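Home blood pressure monitoring: frequently asked questions

Print this page | E-mail this page

These answers are for patients of the Firlow practice who have been asked to record their blood pressure at home. They were last checked in May by Zyanya Valdovinos, practice nurse.

Why have I been asked to do this?
Blood pressure taken in a surgery can read higher than it does at home. A set of home readings gives the doctor a better idea of your usual level before any decision is made about tablets.

Do I need to buy a monitor?
No. We lend them from the front desk. If you would like your own, choose an upper-arm model that has been validated for home use. Wrist models are harder to use correctly.

What should I avoid beforehand?
Do not smoke, exercise or drink coffee or tea in the 30 minutes before a reading. Empty your bladder first.

How should I sit?
Sit in a chair with your back supported and both feet flat on the floor. Rest your arm on a table with the cuff level with your heart. Sit quietly for 5 minutes before you start, and don't talk while the cuff is inflating.

Which arm should I use?
The nurse will tell you. Keep to the same arm all week.

Does it matter what I wear?
Loose or short sleeves are best. The cuff should go on bare skin. A tight sleeve pushed up above the cuff can affect the result.

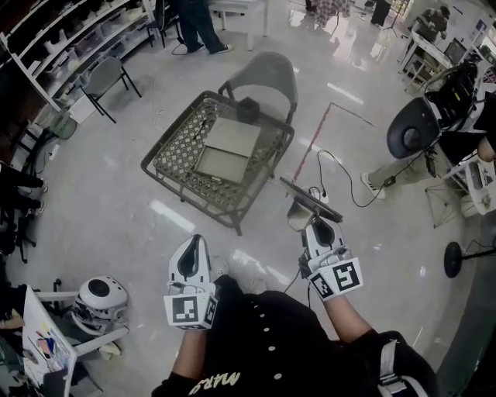 Black shirt with a buttoned front.

How many readings should I take?
Take two in the morning and two in the evening, at least one minute apart. Write all of them down, including any that look odd.

What if a reading is high?
Rest and repeat it. If it stays at 180/120 or above and you feel well, ring us the same day. If you also have chest pain, sudden weakness, confusion, trouble speaking or a change in your vision, call 999.

Should I stop my tablets while I am recording?
No. Take them as usual unless the doctor has told you otherwise.

Where do I send the results?
Hand the sheet in at reception or post it through the box by the side door. Ring extension 656 if you need another sheet.

3 shares | 0 comments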